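Black loafers at work: how do you keep pairs together and off the floor?
Posted in Shoes & Closets

bootjack_27
I work retail at the Clatlow outlet center and I own way too many black loafers. All the same basic shape, bought over a few years, and every Monday at 5:30 in the morning I leave the house with two lefts or with one shiny shoe and one dull one. They live in a heap by the back door right now. I've got 27 inches of wall there and that's it, so no big rack. Do those little low stands do anything, or am I just buying plastic to trip over? And is there a trick for sorting lookalikes? My husband says paint the soles, I say no way!

kutero_kitchen
just buy brown ones lol. or a basket

mudroomlady
I've been through this exact mess (five pairs of black flats, one narrow hallway in Lockwood), so let me ramble a bit.

First, do the sorting on a table, in daylight. Floor sorting is how I ended up with mismatches in the first place, you're bent over and everything looks black. Put every shoe out, pick one up, turn it over, read the size and check how the heel is worn, then go hunting for its partner. Once you've got two that agree, they go straight onto a stand and you don't touch them again. Anything still lying around on the table is still looking for a friend.

Second, yes to the low stands! I was doubtful too. The ones I like are flat on top with short little legs, one pair to a stand, and you can push two of them right up against each other. Mine came from Reltgate and I've wiped them down maybe 200 times. Measure first though, because men's loafers are longer than you'd think and a toe hanging over the front will get kicked.

Black loafers and low black stands on a table:

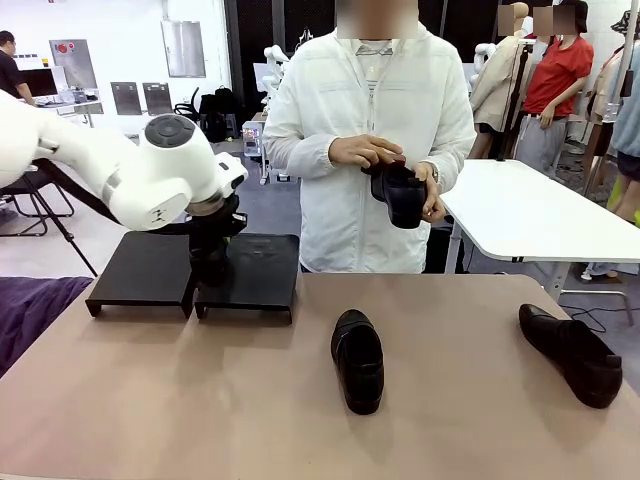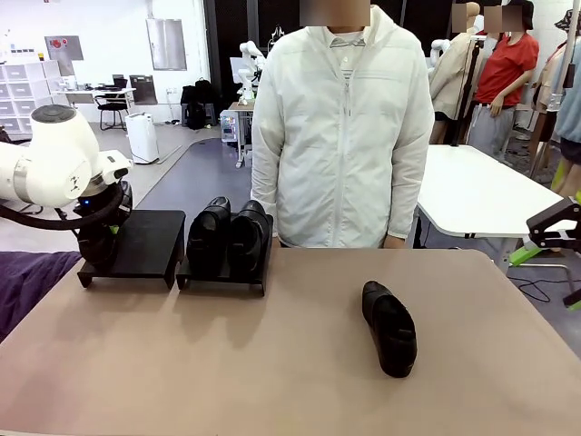

For telling them apart, I put a dot of nail polish inside, up under the tongue where no one will ever see it. Red for one pair, pink for the next, and so on. It's held up on mine for two winters. If your husband still wants to paint something, give him that job.

Oh, and toes out, facing you. I know the stores do it all sorts of ways, but at 5:30 in the morning you want to see the toes, that's where the shine gives it away.

bootjack_27
Nail polish, okay, I can live with that! Going to clear off the dining table tonight. Do you let yours dry somewhere else before they go on the stand, or straight on?

mudroomlady
If it's been raining I stuff them with newspaper and leave them by the heater vent overnight (near it, don't set them on top, I cracked a pair that way). Dry days, straight on.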